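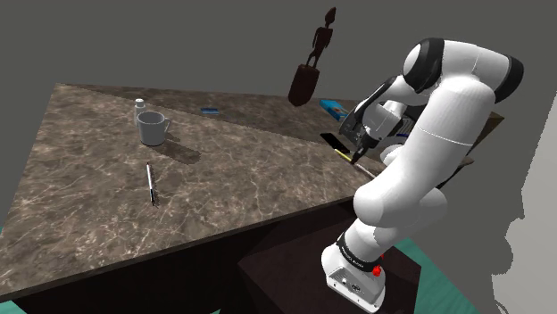
**Bivico opens its stone library to anyone who has ever regretted a worktop**

FOR RELEASE THURSDAY, 9 AM

Bivico, the worktop supplier that has spent years posting out stone samples the size of a biscuit, is opening a lending library of full-sized slabs at its Mokoena Yard showroom.

Customers will be able to borrow one of 426 pieces of marble, granite and slate, take it home and live with it for 25 days. Bivico asks only that it comes back in one piece. Two pieces will be discussed.

"People choose a kitchen surface in four minutes under shop lighting and then look at it for twenty years," said Ademir Queiroz, who runs the library. "I did it myself. Mine is called Arctic Whisper and it shows every cup of tea I have ever made."

The scheme follows a trial in February, when 600 households borrowed a slab. The most popular reason for returning one early was "my husband likes it".

Membership is free, with a refundable deposit on each loan. Delivery is by Hovatach, whose drivers have asked us to mention that stone is heavy and that a third-floor flat should be declared when booking.

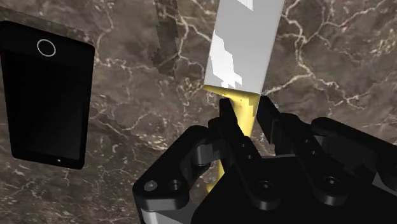 *Brown marble with cream and off-white veining, with a kitchen knife held upright against it.*

The library also includes the Lostinov range, a group of heavily veined marbles which Bivico describes as "characterful" and its accounts department describes as "still here". Lostinov slabs may be borrowed two at a time.

A printed guide to stains, covering turmeric, red wine and beetroot in more detail than most readers will want, comes with every loan. Bivico has printed 2,000 copies.

Booking opens at 9 am on Thursday, at the showroom or by telephone.

**ENDS**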